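Cómo ordenar la vajilla antes de una mudanza

Separe primero lo de uso diario y guárdelo al final. Las piezas grandes van en vertical, con papel entre una y otra - nunca apiladas en plano. Los platos pesados van en cajas pequeñas.

Una mesa blanca sirve para repasar las piezas:

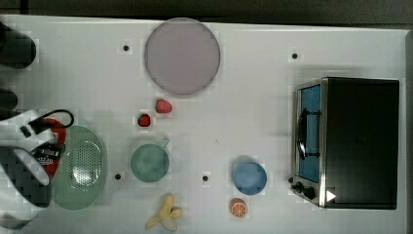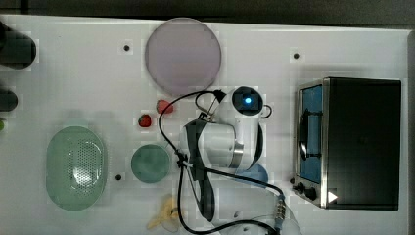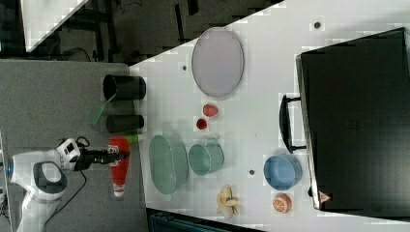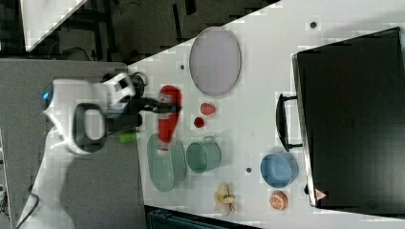
¿Cuánto papel hace falta para una cocina mediana?

Con 108 hojas suele bastar. Si sobran, rellene los huecos de las cajas.

Cierre con cinta doble y anote el contenido en un lateral.

Marjan Rashti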